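Fishing › Fly tying › Leaders and lines

Search this site Go

2 min read

How to tie a tapered leader

A knotted leader is cheap to make and easy to repair on the bank. The one below suits small rivers such as the Lurkley.

1. Cut 24 inches of heavy nylon for the butt and wet the end before knotting. 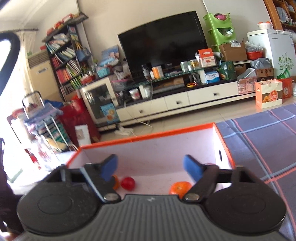 2. Join the next, thinner length with a blood knot. Take five turns each side and pull it down slowly.

3. Add 14 inches of finer nylon in the same way, then trim the tags close.

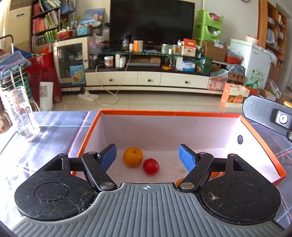
Leave the tippet until you reach the water. In November, when the Grumard runs high, I go up a size and keep it short. Test each knot with a steady pull and retie any that slip.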